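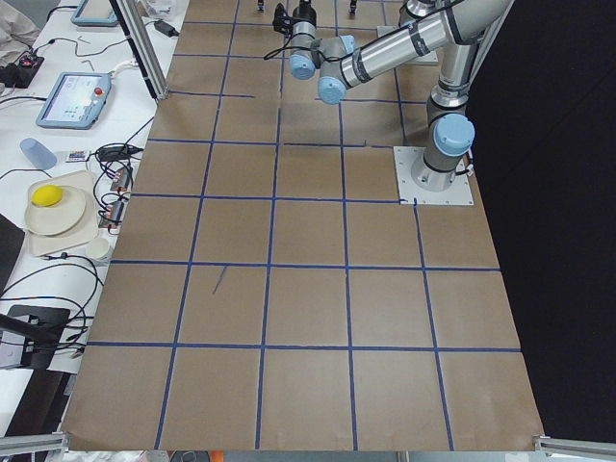 I've been promising a proper update on the workshop build since March, and the part I most want to talk about is the table, because the table has eaten more of my evenings than anything with a motor in it. A robot arm is only as good as its idea of where things are, and for a long time ours had a very poor idea indeed. So we covered the whole top in brown kraft paper and laid out a grid on it in dark blue tape, and if you look toward the center left you'll find a short diagonal pen mark inside one of the squares, sitting there on its own. I've grown fond of that mark. The paper is a joy to work on, by the way – you can write on it, and when it gets too scruffy you roll out some more.

Search this blog Go

Laying tape in straight lines is harder than it sounds! I started at one end with a steel rule and a lot of confidence, and by the far side I had drifted enough that anyone could see it. The second go went better. I used 59 strips in the end, counting the ones I peeled up and threw away, and I'd suggest buying an extra roll before you begin, and also pressing each strip down with the back of a spoon, which my grandmother would have approved of.

We call the setup Vutari, after a longer name that didn't fit on the label. The mounting plates are bolted down through the paper, and I went back and forth over that for ages. Clamps would have let us move things, but clamps creep, and after a week of chasing errors that changed every evening I gave in and drilled. (Grewal, the little supply shop behind the station, sold me the bolts one at a time out of a coffee can, and I came home with the wrong length anyway.)

My budget for this stage, arms not included, was $800. I've spent 206 of it so far, mostly on rail and power bricks, so I'm feeling rather pleased with myself, though I know what happens to people who say that sort of thing.

What's next is the dull bit, touching the gripper down on square after square and writing the numbers in a notebook. I did the first few rows last night with the radio on and lost track of the time completely. After that comes the cabling, which really does need a weekend of its own and some patience I haven't got yet. I have a bag of ties from Ovholm and good intentions.

Get new posts by email. You can unsubscribe at any time. Subscribe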